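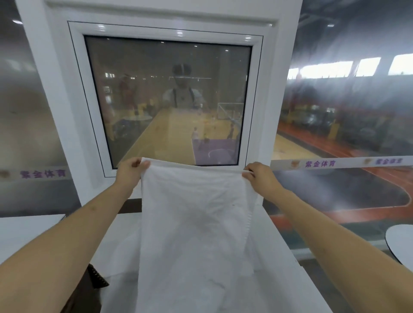 Clurnik heated clothes airer – six months on

We bought the three-tier Clurnik in December, when every radiator in the flat had a towel on it and the bedroom smelt of damp socks. I'd put it off for years as I thought these things were a gimmick. I was wrong, and I'm so pleased I was!

It takes a full load and then a bit more. Shirts go on hangers off the top rail, small stuff along the middle, jeans at the bottom (they need turning once, waistbands are slow). With the zip-up cover on, a load that goes up after tea is ready to fold by breakfast. Bed sheets are trickier. A double has to be folded in four over the top bars and opened out again halfway through, or you get a clammy stripe down the centre. Pillowcases are no trouble at all.

Running it is cheap next to our old tumble dryer. Ours is the 200 watt model and I leave it on the timer overnight. There's a bigger one in the Warnby shop at Collier's, but it wouldn't go through our kitchen door.

Grumbles: the feet scratch a soft floor, so stick some felt on them. The cover zip snags at the corner every single time. And the lead is short – we had to move the bread bin.

One of the side clips snapped in spring and a new pair came in the post with no fuss. It folds flat behind the wardrobe, and even in this soggy summer it's been out more than it's been in.

Posted July 5, 2021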